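Sep 17, 2019

So we went back to look at the Clorness place again, which makes two visits now, and I still can't make up my mind! It has the bigger yard (and a real pantry, with a door and everything), but the monthly dues went up in April and they're asking for 500 down just to hold it while we think. I don't like paying to think.

The one on Cekby is cheaper to rent, 1338 a month against 1351, so we're talking pocket change. I lay awake over that thirteen dollars anyway. What really bugs me about Cekby is the parking. You get one spot, and guests have to go park over behind the laundromat, and my sister-in-law will complain about it every single time she visits until one of us dies.

Clorness has the train, though. I stood in the back bedroom and waited for one to go by and the closet door rattled. The agent from Disadau said you stop hearing it after a month. Maybe! She also said the carpet was new, and I have my doubts about that carpet.

Stopped at Cù on the way home for noodles and we made a list on the back of the menu – good things on the left, bad things on the right. Both places came out almost even, so that was no help at all. The noodles were great.

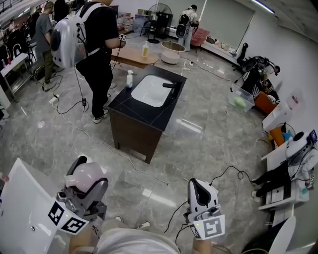 Then there's the lease length. Cekby wants eighteen months and Clorness will do twelve, and I keep going back to that, more than the yard or the train. If we hate it, twelve months is a thing I can stand. Eighteen feels like forever.

Told the agent we'd call her tomorrow before lunch. I need to dig out our pay stubs tonight either way, and find out if the piano will even fit through that Clorness hallway. Forgot to measure it, again.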